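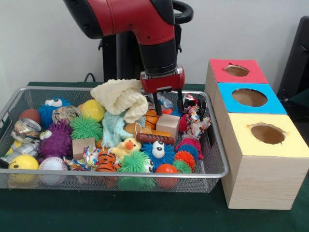
Our toy swap is back in March, and I could not be happier about it! For those of you who moved to Cakbridge since last spring, the swap is the afternoon when the Toivonen Room at the library fills up with everything our children have outgrown, and everybody goes home with something that is new to them. Last year 96 families came through the door, and over 2,143 toys found another home, if the tally sheets are to be believed (my own column got a bit messy after lunch). Soft toys and balls were the runaway favorites, the kind of thing you find heaped in a wire tray with blocks and a bunched-up knitted cloth in the middle, and I expect they will be again. So please, go have a look under the beds and behind the couch, and see what has been sitting there since the holidays.

Now, a few words on what to bring. Plush animals are welcome as long as they have been through the wash and still have both eyes. Puzzles should have all their pieces, and I know that means somebody has to sit down and put the thing together one last time, but my family did three of them over a rainy weekend and it was a lovely way to say goodbye to them. Board games are fine with a missing pawn if you tuck in a button to stand in for it. We can't take car seats, cribs, or anything that plugs into the wall, and please keep the tiny magnets at home.

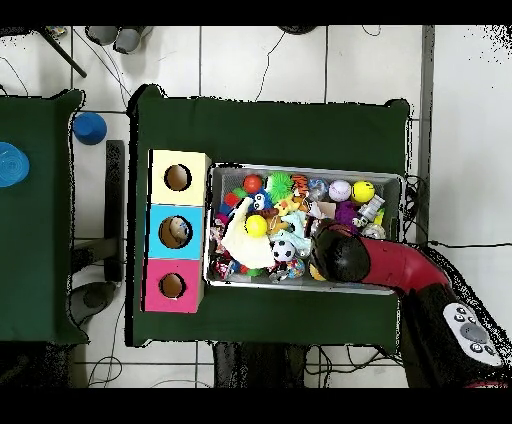
Balls, plush and a smiley face near the corner, with three colored boxes alongside.

Drop-off is at the side entrance on Stiter Street, from 9 in the morning until noon, and the doors open for swapping at 1. You will get a paper ticket for each item you leave, and a ticket is good for any toy in the room, big or small. We talked for a long while about whether a dollhouse ought to cost more than a yo-yo, and in the end we left it alone, as the children never seemed to mind and it was only the grown-ups who did the arithmetic. If you have nothing to bring this year, come anyway and ask at the desk for 5 tickets to get started.

The baby corner will be on the carpet by the windows again, and there will be coffee, and I am told there will be the lemon squares that went so quickly last time. If you bake and would like to add a plate, just leave a note at the front desk with what you're making.

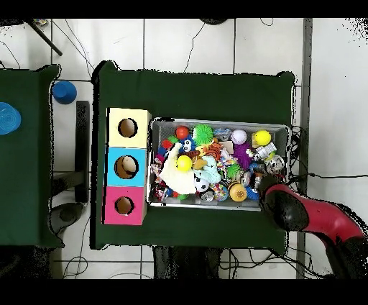
A striped tiger among the bright colors.

Whatever is left at 4 o'clock goes to the Linimia Family Center across the river, where the playroom shelves get a lot of use. We could use 2 more cars for that trip, ideally with the back seats folded down, so do let us know if you can spare half an hour. And if your little one has second thoughts at the last minute and wants the old bear back, come find me before the doors open and we will go dig it out together.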